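Second dates are where I live now

I have been trying to write this post since September, and every time I sat down I had another coffee to go to instead. A good problem! After two years of chatting with people for weeks and meeting hardly any of them, I changed how I do this, and dating is fun again. I mean really fun, the kind where you sing in the car on the way over.

The change is small. I meet people quickly, I keep the first meeting short, and I put all my effort into the second one.

My old way went like this. I would match with somebody on Ikis (yes, I'm still on Ikis, I like the layout), and we would write back and forth every night. Long messages, too. Favorite soups, worst jobs, what our parents were like. By week three I knew the name of his childhood dog and I had built a whole man in my head, and then the real one walked into the restaurant with a different voice and a different laugh and I spent all of dinner comparing. That poor guy. He was perfectly nice and I was practically grieving over the salad.

One night I scrolled back through a single conversation and counted 135 messages between us. We had never met. We never did meet, as a matter of fact, because he moved to Trorside for work and that was the end of that.

So now I write for a few days, and if it's going well I say something like, "I'd love to keep talking, want to get coffee Thursday-ish or over the weekend?" It feels bold the first time. By the fourth time it feels like asking someone to pass the salt. Some people vanish when you ask. I used to take that hard, and now I figure they wanted something to read before bed, and good for them.

The coffee is an hour. I say so ahead of time, which I was nervous about, but everybody seems to relax when they know there's an end to it! I go to Brandão most of the time, the corner place with the squashy green chairs, partly for the almond cake and partly because you can hear each other. An hour tells me very little about whether I could love someone. It does tell me whether I'm curious, and curious is all I ask for.

Then comes the second date, and this is where I get a bit evangelical. On a second date we do something. We've been to a flea market, a pottery class, a free concert where it poured. I once took a man to help me return a lamp. You find out so much about a person when there's a line to stand in - how he talks to the clerk, whether he gets huffy, whether he can be silly about it. Sitting across a table with candles, everyone is giving an interview. Standing in line with a lamp, you get the person.

I've also stopped doing the postmortem with six friends the same night. I used to send the group a full report before I had my shoes off, and by midnight they had voted. Now I sleep on it. In the morning I ask myself if I'd like to tell him about my day, and I've been surprised both ways. 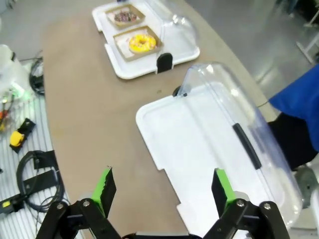
My sister thinks the whole system is bananas, and she told me over the phone that an hour is far too short, that shy people need two or three tries before they say anything worth hearing, and that she would have tossed her own husband out after that first coffee. Fair point, and I've thought about it a lot. He really was silent as a stone the first time, she tells it at every Thanksgiving. But she was curious about him! She went back. That's my entire rule, and I told her so, and she said I was twisting her words, and then we talked about her kitchen for a while.

What I did take from her is that I now give quiet people the benefit of the doubt. If someone was kind and a little stiff, I say yes to the second one. The man from the pottery class was like that. He said maybe 100 words at coffee, and then he got clay on his elbow and turned out to be hilarious.

We've been out five times now. I'm not going to write about him here yet, partly out of superstition and partly because he might find this page. (Hi, if you did. I still have your umbrella.)

A couple of you wrote in asking whether you should pay for the fancier memberships. I did it once, with Plimovitz, for three months, and I got more matches and more of those endless chats and had exactly as many dates as before. Your mileage may vary, and I have a friend who swears by it. I spent the same money this year on dumb activities and I have a lopsided bowl to show for it, which holds my keys.

Next time I want to get into what to do when you like two people at once, which happened to me in the spring and which I handled badly. I'm still deciding how much of it to tell.

Print this post | E-mail this post

Recent posts
The three-week text trap
Who picks the place?
Dating after 40 with a roommate
I deleted my list of dealbreakers
Saying no kindly, and meaning it

Contact | Copyright, all posts by the author | Back to top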